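Bracket Sorting Notes — README for the parts and benches collection 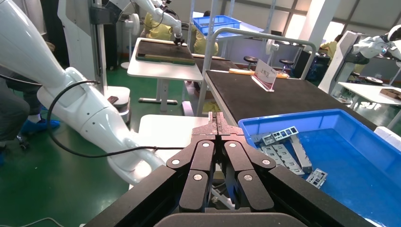
Ryota Kinoshita

This folder is a collection of pictures and short written notes on small metal parts kept in open bins: how they are stored, how they are placed on the tables, and how we name them. I maintain it from the Skunham office. Eamon Sheehan checked the English of the first version, but the later changes are mine, so please excuse the sentences that are a little stiff.

The collection has the working name Cloltine. You will see this name in the folder names and in the index file. It has no other meaning.

What is inside

The collection has 938 pictures and 3775 note lines. A note line is one sentence about one thing in one picture. Many pictures have only one or two lines, and a few have more than ten. We did not try to make them equal.

The folders are:

pictures — all pictures, in one flat folder
notes — one text file for each picture, with the same base name
index.csv — the list of everything, with the columns explained below
terms.txt — our word list for parts, containers and furniture
old — the notes before the second review, kept only for comparison

Please do not use the files in old for new work. The part names in them are mixed, and the word "plate" was used for three different things.

What the notes are about

The main subject is the part in its container. The picture at the top of this page is a typical one for us: gray metal brackets in a pile, in a blue plastic bin with a thick rim, on a long table with a black mat surface. The brackets have square holes and rectangular holes. One of them lies flat near the front right of the pile, and there the cutouts can be seen clearly. For the others in a pile like this, the annotator should write only what can be seen and not copy the shape from the flat one.

This rule was difficult for us at the beginning. When you know the part, your eye completes it. In the first round we had many lines such as "bracket with four holes" where only a corner of the bracket was visible. We removed these lines or made them shorter.

The second subject is the bench and what stands near the bin. For the same picture the notes mention the clear acrylic sign holder with its white card, the orange-and-wood tray behind it, and the gray metal rack beside the table with a blue plastic crate near the top. These lines are useful if you want to study how a workplace is arranged, for example how far a person must reach from the table to the next container.

People are noted only with clothing and general place. No names, no age, no guess about the job.

Words we use

The word list is the part of this work that took the most time, and it is also the part where I receive the most questions. The full list is in terms.txt. These are the words that cause confusion:

bin — an open container which holds parts directly, usually with a strong rim
crate — a larger open container, normally carried with two hands or put on a rack
tray — a low container or a flat one with an edge
bracket — a metal part with holes, made for joining or holding other parts
board — a flat piece on a table, when we do not know its use
rack — a standing frame which holds containers
mat — a soft or protective surface on a table, also when it covers the whole top

The difference between bin and crate is not perfect. Eamon uses "tote" for both, and he told me that many people in warehouses do the same. I kept the two words because in our pictures the container on the table and the container on the rack are often both blue, and with one word the notes became hard to read.

For colors we use simple names: gray, blue, black, white, orange, yellow. We do not write "steel" or "aluminum" from the color alone. A gray metal bracket is "gray metal" in the notes, and this is enough.

Columns in the index file

id — a running number
area — the kind of bench or storage place, in one or two words
main_part — the part in the container, or "none"
container — one word from terms.txt
fill — pile, row, single, or empty
sign — yes or no, if a sign or label is visible
sign_language — the language, if we can recognize it
lines — the number of note lines
review — 1 or 2, the last review round

The column fill needs a small explanation. "Pile" means that the parts lie over each other without order. "Row" means that somebody placed them side by side. When a container has a row below and a pile on top, we write "pile". If the bottom is hidden we also write "pile" and do not guess.

About signs and printed text

Several pictures contain cards or labels. On the card in the first picture the characters are Chinese and printed in red, so the value in sign is "yes" and the value in sign_language is "Chinese". We do not include a reading or a translation in the notes. I tried this for a short time in the first version — many of the signs are at an angle or too small, and my translations were not reliable. If you can make good readings for the clear ones, I would be happy to add them as a separate file.

How the notes were made

There were two rounds. In the first round one annotator wrote the lines freely. In the second round another annotator read each line with the picture open and marked it as keep, change, or remove. When the two did not agree, the line came to me. If I could not decide in a short time, I removed it.

The second round was done mostly in Skekerbridge by a team of 7 people. They worked with the word list printed on paper beside them, which was Eamon's idea and helped more than the pop-up window we had before.

Known problems

Gray parts in blue bins appear more often than any other combination. If you count colors with this collection, the result will tell you about our benches and very little about benches in general.

The size of a part is almost never given. There is no ruler in the pictures, and we decided not to estimate.

"Table" and "bench" are mixed in the notes. Both are correct, but a search for one word will miss many pictures. Please search for both.

Some 2 percent of the lines still use "perforated" where the word list says "with holes". The meaning is the same, and I will correct them when I have time.

In the area column, the value "mixed" was used too freely in the first round. It can mean a long table with parts and other equipment, or simply that the annotator was not sure.

Dursun export

There is a small script, dursun_export, which writes the notes in one long table for people who prefer a spreadsheet. It does not change the text. If a note line contains a semicolon, please check the result, as the script sometimes cuts the line at that place. The safer way is to read the single text files.

Changes

Version 2, 21/05/2026. Second review finished. New word list. The column fill has been added. Old notes moved to the folder old.

Version 1. First collection, with free part names and no review column.

Corrections

Please send corrections with the id of the picture and the full text of the line, not only the line number, as the numbers move when a line is deleted. For a new word in the word list, write also one or two ids where the word would be used. I answer questions about part names myself. Eamon answers the ones about grammar, usually faster than I do.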